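Rulby Cloth Reuse – Progress report to the Hyvönen Fund

Second report, covering March to now
Submitted 2021-07-21
Site: Turnorholm, ground floor room

Short version first, as asked last time.

Room is open and running. Washing contract signed and working, mostly. Cloths going out every week. Spending on track except for shelving, see below. One thing behind schedule (the labels) and one thing we would like to change (the bundle size). Decision needed from you on the second one before the next payment if possible.

Where we are with the numbers

Cloths in since opening: 2,908
Cloths washed, checked, folded and sent out: 1,947
Cloths washed and waiting on the shelves to be folded: 700
Rest is either at the laundry or went to rags. We did not split those two properly until May so can't give a clean figure for each. Now we do, there is a separate tally sheet by the door. Next report will have it.

Places we deliver to: 12. That is the full number in the grant agreement, got there a month early. Mix is as planned, mostly day centers and community kitchens, plus the two schools. One kitchen dropped out in the spring when they moved building and a day center on the waiting list took the spot the same week.

The 700 waiting is too many. It was supposed to be a small buffer, a few days' work. Folding is the slow part. Washing is not the problem anymore, checking was never the problem. More under Folding.

The room

Changed since the first report:

– White tables are in, against the wall. Wipe down easily, right height for standing work, a bit low for the taller people. Looked at leg risers, decided to wait.
– Chairs. White ones, also wipe-clean. Started out with the old upholstered ones from upstairs and they collected lint, you could not put a clean cloth over the back of one without picking it all off again. Gone now.
– Shelving on the long side. Two bays up, third bay delivered with the wrong brackets. Supplier was Zornomico, they have been fine about it but slow. Replacement brackets promised, then promised again. Meanwhile the washed stock that should be in bay three is in crates under the tables, which is a nuisance for feet.
– Lights. Landlord replaced two of the tubes, at their cost. Makes a real difference for checking. Stains we were missing in March we are not missing now.
– Floor got its second coat. Room closed for two days for that, not three as we told you it would be.

Still not done: hooks by the door for aprons, a proper lid for the rag bin, the draft under the back door. None of these are big. All of them are on the list for August.

Drinks are allowed in the room if they have a cap on. We tried a no-drinks rule at first and people took longer breaks in the corridor, and on hot days it just wasnt reasonable. Capped bottles only, kept to the table end, no coffee. No spills on clean stock recorded so far.

Washing

Contract with the laundry started on time. Pickup and return weekly. First few loads came back too dry and stiff, they turned the dryers down when we asked. Some shrinkage on the thicker cloths, mostly the waffle ones, which come back with the edges pulling in. Not a reason to reject but they don't stack flat.

Color run: one bad load, a red towel in with the pale stuff. Laundry credited us for that load. Since then we bag by color before pickup. Green, blue, yellow, white, everything else. It adds a step but the bags are then already sorted when they come back, so the time is mostly won again on the other side.

Price per load went up a little at the end of June. Within the line in the budget, just. If it goes up again before the winter it won't be within the line and we will tell you right away.

Checking

Works well. Hold it up, look both sides, run the edge through your hand, decide. Holes bigger than a fingertip go to rags. Loose threads get snipped. Stretched hems are okay for the kitchens, not okay for the day centers, they asked for tidy ones and fair enough.

The thing we changed: checking used to be at the shelf and is now at the table, one cloth at a time lifted clear of the pile. Slower per cloth, far fewer returned to us. Returns in the spring were a weekly thing. In July so far, two bundles came back and one of those was a miscount on our side.

Folding

The bottleneck. Trying to be straightforward about this.

The plan said a cloth would be folded in thirds and then in half. Fine for a flat cotton cloth fresh off the pile. Not fine for the knit and ribbed ones. Those roll up on themselves. You pick one up and you get a long strip, with the corners tucked somewhere inside, and you have to find two corners before you can do anything at all. Half the folding time is finding corners. We did not see that coming when we wrote the plan – we had tested with new cloths, and new cloths behave.

What we tried:

Shaking out before folding. Helps. Makes lint.

Laying flat and smoothing from the middle. Best result, needs the most table. With crates under the tables and only so much top to work on, one person per table, so two people sorting have nowhere to be.

Folding over the chair back. Some people like it. OK for big cloths, useless for the little ones, they slide off.

Not folding the soft ones at all and packing them rolled. The kitchens say they do not mind. Day centers do mind. So now: rolled for kitchens, folded for day centers and schools. Started this at the beginning of July and the waiting pile has gone down every week since. That's from a higher point than the 700 we have today, to be clear. 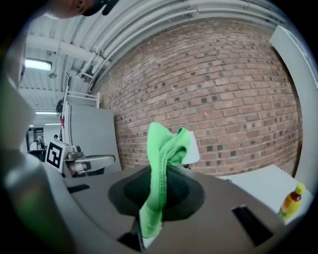
Turnorholm, July. Green cloth bunched in a tall strip, white table and a drink bottle behind.

The green ones are the commonest in the stock now and that is mainly down to a single donation, a canteen that changed its linens. Good cloths, plenty of life left. We have more green than we have takers for green, a few places use color to mean something (floor, counter, bathroom) and don't want extra of one color. Working on swaps between sites. Two have agreed.

Bundle size – your decision please

Agreement says bundles of twenty. We would like to go to bundles of ten.

Reasons, short. Small sites can't store twenty. Twenty rolled cloths do not fit the crate, twenty folded do but only just, and the top ones get crushed. A miscount in a bundle of ten is easy to spot by eye. Same total going out, just more bundles, and slightly more paper bands, which come out of the consumables line and there is room there.

If the answer is no, we carry on with twenty, it's workable. But would need to know before the next order of bands as they come in lengths.

Labels

Late. Should have been done by end of May. The first batch was sticky labels and they came off on the paper bands in the damp, whole crates of bundles with no label and a sheet of labels stuck to the crate floor. Switched to stamping the band directly. Stamp is ordered. Until it comes we write by hand, color and count and date. It does the job but it eats twenty minutes every delivery morning.

Money

Rent: on budget.
Laundry: on budget, see note on price.
Tables and chairs: under, the chairs were second-hand.
Shelving: over. The extra is the third bay, which we added after the first report with your ok. The final invoice is held until the brackets arrive.
Consumables: under, partly becuase of the labels.
Transport: on budget. Fuel is up, trips are down since we combined the two school drops.

Full sheet attached separately with receipts. The March receipt for lint rollers and thread snips was missing last time, it is in now.

Things that went wrong, not covered above

Back door left unlocked one night in April. Nothing taken, rule changed, key now signed in and out.

One delivery went to the wrong building. Got it back the next morning.

The tally sheet for one week in May was thrown out with the cardboard. That week's figures are rebuilt from the delivery slips and should be right on the out side. In side is the laundry's count, not ours.

Next period

– Third bay up, crates out from under the tables
– Waiting stock down to under a week's folding
– Stamp in use
– Split figures for rags and laundry
– Cloth swaps, the two sites first and more if they want it
– Folding sheet on the wall, one for flat cloths and one for the ribbed and knit ones. Draft is done, the drawings need redoing, people held it upside down
– Ask the schools whether they want deliveries in the break or not. One has said no, waiting on the other

Site visit: any delivery morning is fine, or an afternoon if you would prefer to see folding and not crates going out the door. Parking is at the side, front is for loading only until lunch.

Next report due at the end of the fall period, same format unless you want it changed.

Rulby Cloth Reuse, Turnorholm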